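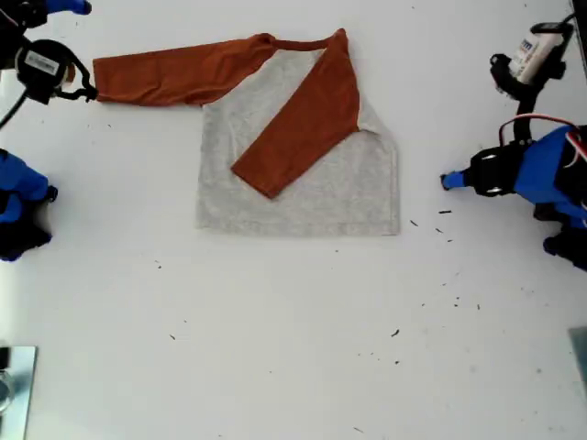
Sleeves First

Search this site Enter keyword Go

A raglan shirt has no shoulder seam to fold along. The sleeve runs all the way up to the collar, so the usual store fold leaves a lump near the neck. Lay the shirt flat and smooth the body down to the hem. Bring one sleeve across on a slant until the cuff rests near the middle, then do the other.

Contrast sleeves help. Rust orange on heather gray shows you exactly where the seam goes.
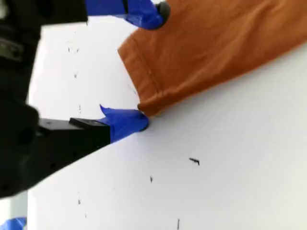

Hems need a flat hand. Cotton knit bunches at the corners, and a bunched corner dries into a crease. Pull it straight before the first fold - a light tug along the stitching is enough.

At Dondeck, a laundry in Tultthorpe that handles 182 bags in a busy March, new staff practice on shirts before they move to towels. Gray terrycloth hides its edges, so they are taught to find the tag first and work from there.
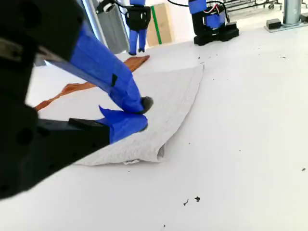

The floor will do when the table is full, but sweep it first. Crumbs cling to terry loops and end up in the closet.
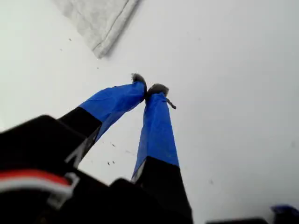 Fuzz and Loose Threads

Gray lint shows up on everything. Pick it off before folding, while the cloth is open. Snip a hanging thread close to the fabric and leave the knot alone. Dondeck empties its lint bin at 4 p.m. and again at closing.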